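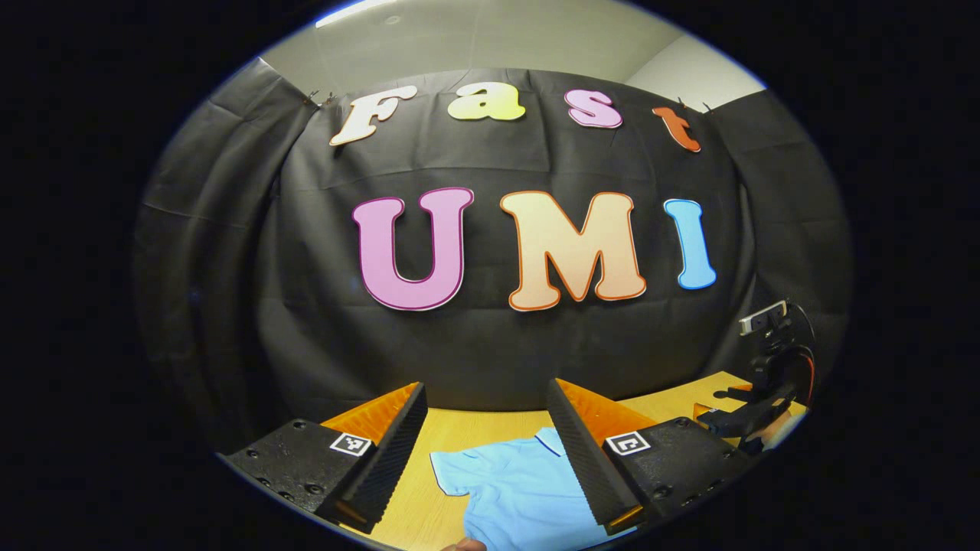
# Trestlow hand-held gripper kit

Hi, and thanks for stopping by! I build these in a back bedroom in Bondville, and the Trestlow is the one I get the most mail about, so I finally gave it a page of its own.

It's a data collection gripper in the UMI style. You hold it, you do the chore yourself, and the wide lens records what a robot wearing the same fingers would see. I run Fast-UMI type sessions with mine (hence the big letters I like to have up on black cloth), and most of what I collect is clothing: polo shirts, mainly, because a collar is such a pain for a policy to learn and I'm stubborn.

## What I was testing

My question was pretty simple. Does the grip strip matter more than the number of demos? I'd been told to just record more, more, more. So I collected 195 shirt demos with smooth pads and 84 with the ridged strips, trained the same policy on each set, and let it try the first sleeve fold on the Teoh arm.

The smaller set won! The ridged run finished 52 folds before I called it a night, and the smooth run never got close. I think it's mostly my own hands. With smooth pads I kept re-grabbing the cloth, and all that fumbling went straight into the training data. It's one person and one table, so please don't quote me as gospel, but I've shipped ridged strips on everything from August on.

## What you get

- Two orange wedge fingers with black ridged strips on the inner faces
- Two black textured finger housings
- A square black-and-white marker for the top of each housing, for reading the opening width
- Spare strips and a bag of screws (you'll drop some, I always do)

Camera and lens are not included. The mount fits the Vadska fisheye bracket, and I can cut a different plate if you write to me first.

## A few setup notes

Keep the markers clean. I lost a whole evening to a thumbprint on the left one, and the width readings were jumping all over the place. Re-seat the strips every 2000 squeezes, or sooner if you see a corner lifting. And start with your fingers open wider than feels natural, with the shirt sitting between the tips before you close. My early demos all started half shut and the policy copied that beautifully, ugh.

Kits go out in small batches. If the order button is gray I'm printing more fingers, so leave your email and I'll ping you when the next lot is boxed.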